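Notes from two weeks of teleop collection on the sponge task. Mostly for people about to start their own. 1/

Setup: leader arm on the desk, follower arm at the counter, one wrist camera, one fixed camera. Operator sees both feeds on a monitor. The leader has no force feedback. Most of what follows comes from that one fact.

Task as written: pick up the sponge, wipe the marked patch, put the sponge back. Target was 100 clean demos from 4 operators. We have 70 I would train on.

First problem was starting pose. Everyone drifts. By the third or fourth reset you put the sponge back where your hand wants it to be, and the policy learns that spot and very little else. We now draw the start position from a printed sheet before each run. Slower, but the spread in the data is real.

Second problem was speed. Na-rae Cheon drives the arm fast and makes small corrections at the end. Ji-hoon Kwon drives slow the whole way. Both are fine operators. Mixed together, the first policy hesitated above the sponge for several seconds and then dropped straight down on it. Training on either set alone, it didn't.

We tried kinesthetic teaching for the wipe (holding the arm and moving it by hand). Pressure on the counter was much more even. The trouble is your forearm ends up in the fixed camera for most of the run. Kept 4 of those for reference, not in the training set.

Resets cost more time than demos. If you are planning a schedule, time the reset first. Young-sook Ma built ours into the script so the next run can't start until the arm is back home and the gripper reads open. That removed a whole class of bad episodes where recording began mid-motion.

Third problem, grip. With no force feedback, people close the leader handle all the way, every time. The gripper does what it's told.

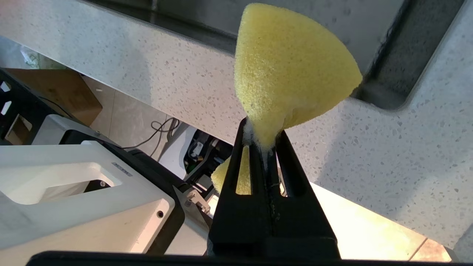
Foam forgives this, so it never shows up as a failed run. The pick succeeds and the episode gets a pass. But the policy copies the full close, and you find out when you swap in something stiffer.

What we changed: scaled the leader handle so full travel maps to a partial close, and put the commanded width on the monitor next to the wrist view. Operators adjusted within one session. I did not re-label the old episodes. I cut the worst ones and left the rest.

Also worth logging: motor current on the gripper. We weren't for the first week. Mi-kyung Won asked for it, and it is now the column I check first.

Open question for anyone doing contact tasks without haptics: do you clip grip at the leader, at the follower, or in post? We clip at the leader so the operator sees the true command. Could be talked out of it.

Next is the same task with a folded cloth, starting Monday. I expect the reset to be worse.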